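Station check before recording – hand-held gripper demonstrations, soft objects
Site: Tornholm, station Bozsik
Filled in: Wednesday, before the first block

1. Table stands between the rails and does not move when pushed. OK
2. Corner tape is present and flat. OK. Comment: one piece was lifting last week, it was replaced.
3. Floor markers behind the table are visible to the operator. OK
4. Cables do not cross the place where the operator puts the feet. OK after correction. Comment: please coil the long one again after each block.
5. Jaw pads, both grippers. OK with remark. Comment: the inner edges are worn. The Kakard protocol allows pads until 400 grasps, and this pair is at more than 200. I would prefer to change them early, as a worn edge can change the slip result for thin cloth.
6. Bushings on the linkage: no play when moved by hand. OK
7. Wrist cameras: lens clean, exposure locked. OK 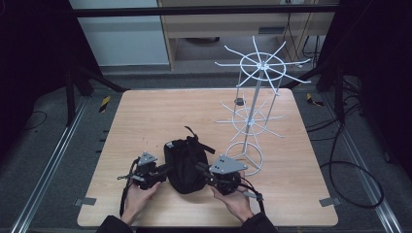
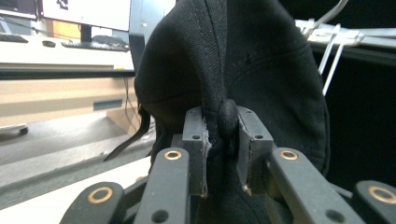 Grippers with soft objects at the station. The pad edges in item 5 are seen in the second picture.

8. Objects are in the condition of the list. Partly. Comment: the cap has a small frayed spot. It stays in the set, but the spot must be written in the object sheet.
9. Display rack stands stable on its base ring. OK. Comment: keep the jaws away from the wire arms when closing.
10. Time offset between the two grippers is below 40 ms. OK
11. Free disk space for the block, minimum 490 GB. OK

General comment: the method compares pinch grasps on folded cloth with grasps on flat cloth, so the fold must be made by the gripper – never prepared with the fingers before. Episodes where this rule was broken go to the Fokano folder and are not counted.

Open points: order new pads, update the object sheet. Next check before the afternoon block.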